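16 May 2021
Wurkevberg hall, sub alignment, second pass

Continuing from the January notes. Mains unchanged: 4 Gronder line elements per side, amp presets as left. Only the sub feed was touched this time.

Problem as before: dip at the crossover, worst in the rear stalls, audible as thin bass guitar. Solden processor had the sub delay set from the tape measure and nothing else. Measured instead. Mic at the mix position on a floor stand, one main and one sub at a time, same sweep, same level. Crossover at 100 Hz, both sides 24 dB/oct.

Phase traces did not overlay anywhere near 100 Hz. Slope on the sub was steeper, so it was arriving late relative to the main. Took the delay off the sub and put it on the mains in small steps until the slopes ran parallel from the low end of the overlap up to 115 Hz. Above that the sub is far enough down to ignore. Polarity flip on the sub filled the dip completely at the mix position and made it worse in the balcony, so flipped it back and went on with delay only.

Result: dip gone at the mix position, reduced in the rear stalls, balcony roughly as it was. Stored as Solden preset "WB sub 2". Old preset kept.
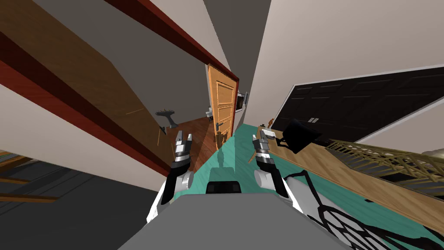

Second item, the hum on the left feed. Present with the console muted, gone with the Kandpal line isolator in circuit, back when it was bypassed. Lifted the shield at the receiving end only and the hum stayed away without the isolator. Rewired that tail properly and put the isolator back in the drawer. Check the right feed for the same wiring, it was made up from the same reel.

Tõnu Baranauskienė asked whether the balcony could have its own delay tap. Possible, there is one spare output on the Solden, but the balcony fills are on a shared amp channel and would need splitting first. Replacement channel card quoted at 1,845 before tax. Not ordered.

To do: repeat balcony sweep with the doors shut, relabel left tail, copy preset file to the shop machine. Mic calibration file on the laptop is the old one, replace before the next sweep.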